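The robots came to Nerside and the hands stayed

Audrey-Anne Lemieux
17 September 2022

I have packed small parts at the Nerside warehouse in Jasitville long enough to have an opinion on the robots, so here it is. They're fine. It's the rest of it.

Before, you walked. You picked your own order, carried it back, packed it, and on the way you ran into people. Dale Chisholm told me about his knee surgery over maybe 40 trips past the tape rack. Now the carts drive themselves and the walking is gone. My feet thank the company. My shoulders, less so - same reach, same twist, all shift long.

The pitch was that machines would take the dull part. They took the part with the talking in it. What's left for us is the fiddly stuff, crumpled corners, odd sizes, a box that has to be coaxed in next to a bigger one. Tremblay, the outfit that sold us the system, calls this "exception handling." I call it packing.

And the screen. Each station has a rate now, 193 an hour at mine. Miss it and the number goes yellow. Unnur Overgaard has been there longer then any of us and she asked at the September meeting who picked that number. No answer yet. Somebody said the software did. Software doesn't pick things, a person typed it in somewhere, and I would like to meet them.

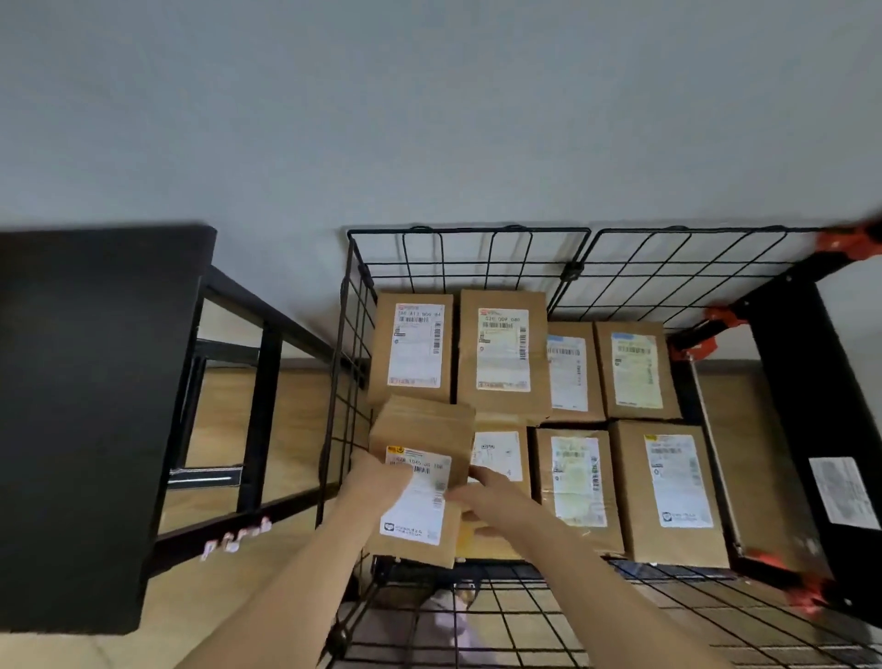
Labeled boxes going into a wire cage, still by hand.

I'm not asking for the carts to go back. Nobody wants the walking back at 5 a.m. But swap us between stations every couple hours. Let the packers see how the rate gets set, and let us argue with it. Pay for the harder part of the job if the harder part is all thats left.

Océane Doucette on nights wants a stool too. Put me down for one.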